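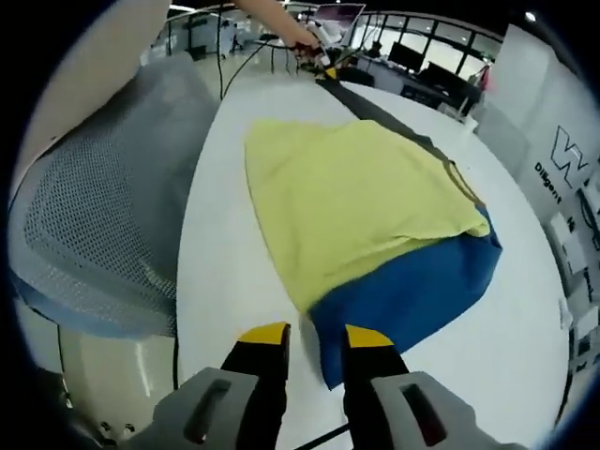 Yellow and blue on the big white table, with the gripper closing in.

Shirts, Shirts and More Shirts: News from the Pirkura Robotics Club

If you have ever tried to teach a younger brother or sister to fold a T-shirt, you already have a pretty good idea of what our spring has been like. The club voted back in the fall to enter the clothing round of the Zomano Challenge, and we have been up to our elbows in laundry ever since (clean laundry, we promise!). The idea is that students do the job by hand first, using the hand-held grippers, and the recordings from those runs go into the program we call Lillik, which is meant to learn from them how cloth gets picked up, pulled flat and moved along.

It sounds simple and it is wonderfully fussy. A gripper has no fingertips to feel with, so you have to look hard at where the edge of the fabric is and come in low. Sleeves are trouble. Collars are worse, and anything thin and slippery will make you want to go sit down for a while.
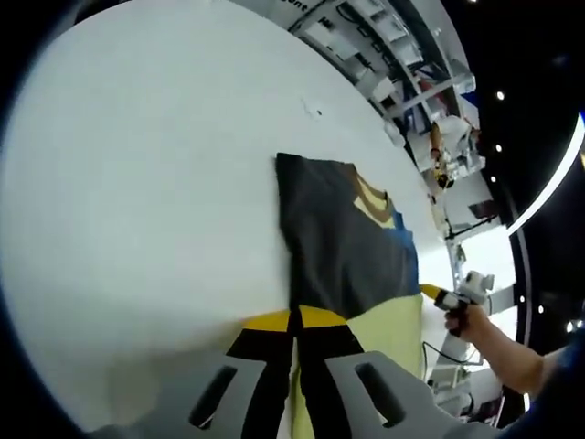 We work in pairs most of the time, one student on each side of the table, and the talking that goes on is half the fun. "Your corner, no, your other corner" has become something of a club motto. New members usually start out by sliding a single shirt from one end of the table to the other, and once that feels comfortable they move up to the mixed pile, where the first job is working out which piece is on top.

So far we have 2884 recordings saved, and 104 of those came from students who only joined this term, so hats off to them. Going back through the recordings and labeling them is slower than making them, and we could really use more hands (and more snacks) for that part. 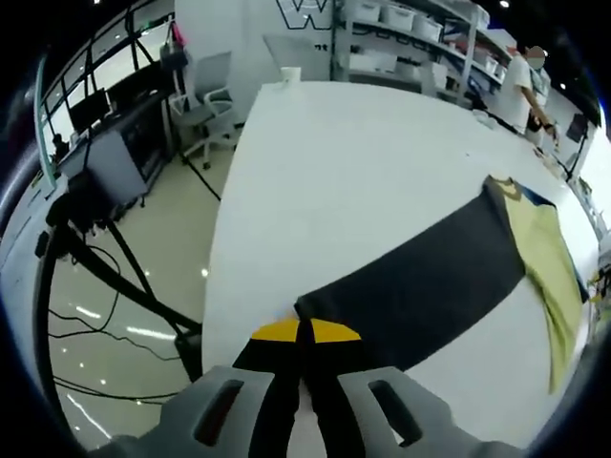
Page last changed: 13 March 2023

The challenge itself is in June at Bortolotti Hall, and each team gets 5 garments and 2 tries, with the better one counting toward the score. Families are very welcome to come and cheer, although it does get quiet during the runs and you may find yourself whispering without meaning to.

One last request before we let you go: if you have outgrown shirts at home in bright colors, or with stripes or contrasting trim, please send them along in a bag marked Pirkura. Plain or patterned, big or small, we will put them to good use, and wrinkles are no problem at all!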